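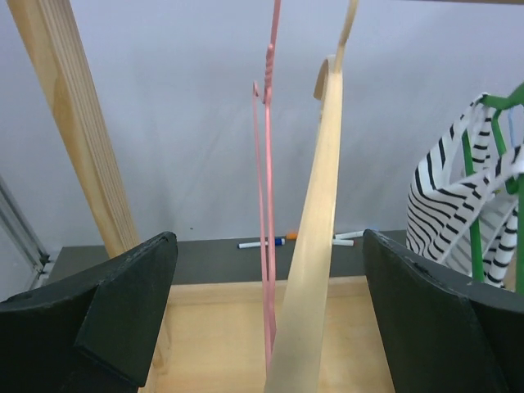

To: teleop-users list
From: Noemi Marino
Date: 5/6/26
Subject: Re: Hanger task, jerky grasps in the recordings

Hello all,

Thanks for the replies so far. I'll answer the one from Dovley first, as it covers most of what the others asked.

> We had the same thing at Dovley in March with a towel task. Our
> operators were closing the gripper while the wrist was still moving,
> and the policy copied it faithfully. It would shut on the air next
> to the towel and then carry on as if it had it.
>
> Two questions. Are you driving with leader arms or by hand-guiding
> the robot itself? And do you keep the takes where the operator
> misses and tries again, or throw them out? We threw ours out at
> first and I think that was a mistake.

Leader arms, both sides, one operator. We tried hand-guiding at Gidetham last year and gave it up for cloth. You end up with your own hands in the wrist view for half the take, and with two arms to move it really needs two people, who never quite agree on the timing.

On the misses: until last month we threw them out as well. We had 200 takes of putting a garment on a hanger and getting the hanger onto the rod, and after removing anything with a second try we were left with 97. The policy trained on those was tidy when it worked and hopeless when it didn't. If the hook missed the rod it kept pushing. I have put the retries back in, with a mark at the frame where the operator starts to back off, and the first runs from that set do recover from a missed hook some of the time. I don't want to claim more than that yet.

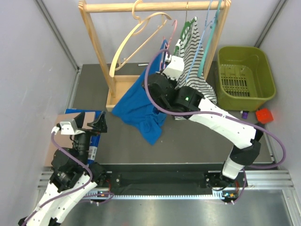

Camera placement was the other thing Saseck asked about. We record one view from each wrist and one fixed view of the whole surface. The fixed view is good for telling which arm is meant to be doing what, but it is weak for the hooks. With the right wrist up at the rack like that, between the blue cloth and the striped garment, the arm hides part of the very thing it is working on, and the striped one drapes down behind the wrist. The operator has to go by the wrist view for the last bit. So does the policy, I suppose, and the wrist view often has a hanger nearly edge-on, where the hook is a thin line and depth is hard to judge.

What has helped most is a change in how people drive. I now ask operators to do the following:

Stop the wrist fully before closing the gripper, and wait a beat.
Come to the hanger from the same side each time, within one session.
Lift clear of the rod before moving sideways, even when there seems to be room.
If a grasp slips, open, back off and start the approach again. Don't chase it.

The pause feels slow to the person driving and they tend to drop it after a dozen takes. I check the gripper trace at the end of the session and send it back to them if the pause has gone. Take 1435 in the shared folder is a good one to look at if you want to see the pace I mean.

Still open: does anyone vary the order of the hangers on the rod between takes, or only between sessions? Colombo reshuffle every 19 takes, but I don't know how they settled on that – if someone from there is reading, please say. I have been leaving the order alone for a whole session and I suspect the policy is learning the place on the rod as much as the hanger.

I can share the script that marks the retries. It expects our file layout, so you would need to change the paths at the top.

Regards,
Noemi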